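The Small Items Tray: Notes on a Spare Room Review

Friday, February 3, 2023

The annual review of the spare room began in October and has now reached the small items. Readers who followed the earlier entries will recall that the bookshelf and the linen were dealt with first, and that the matter of cosmetics, single glasses and objects of no fixed category was deferred.

The method adopted is a modest one. A shallow box in pinkish lilac has been lined with a red mat and placed on the blue cover. Each item is set down on the mat, considered, and assigned either to the household, to a relative or to the donation bag. My sister-in-law, Miyuki Mizuno, recommended the use of a lined tray after two of her own glasses were chipped on a bare tabletop. The recommendation has been accepted in full.

It should be recorded that the mat is too large for the box and rises at the back. Trimming was discussed with Hemant Srivastava, who owns the better scissors, and it was agreed that the print on it should be left whole.

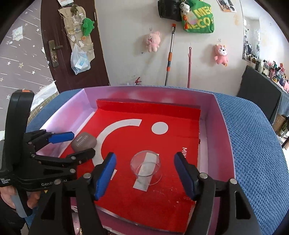
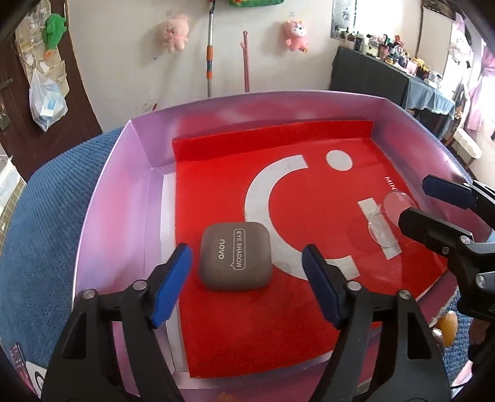
The lined tray with the clear glass cup (first picture) and the novo eye shadow compact (second picture).

The glass cup will be retained. It is to be stored upside down, in accordance with the practice already followed in the kitchen cupboard. The grey oval piece has been claimed by Fereshteh Hashemi as a paperweight, and no objection was received.

The eye shadow has proved more difficult. I have no record of its purchase and seldom wear the colour. A decision has been postponed until Fereshteh has been consulted a second time.

The hanging organiser on the door falls outside the present stage. Its pockets were last sorted before the move, and I would estimate around 50 small articles in need of attention. The green plush toy will remain where it is.

Work will resume with the sewing box. Suggestions on the storage of loose buttons would be gratefully received in the comments.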